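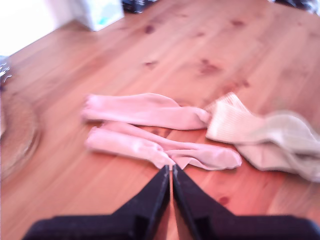 So when do the new sorting arms get ordered? The purchase goes out in June, once the second half of the budget is released.

I've been following the equipment plan at Wilodbridge for a while now, and this week the numbers finally came out. The laundry service wants 2 arms from Toltum for pairing and folding small items – socks first, towels maybe later – and it has set aside 324 hours of staff time for setup and training. I think that's the smart part of the plan! Last time the hours got forgotten and everybody paid for it in overtime.

Rebane also put in a bid. It was cheaper up front, but spare fingers for the gripper were priced separately, and the delivery time was 32 weeks against 30 from Toltum.
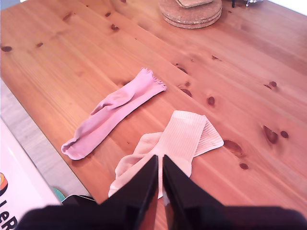
The service contract is still open, and I'd keep an eye on that one. Ciletier has offered to cover repairs for both arms under a single yearly fee, but the quote leaves out software updates (I asked, and they're working on a new one). Until that lands, the plan is to hold back a little of the money and buy the tables and bins first.

Last updated: 14 November 2020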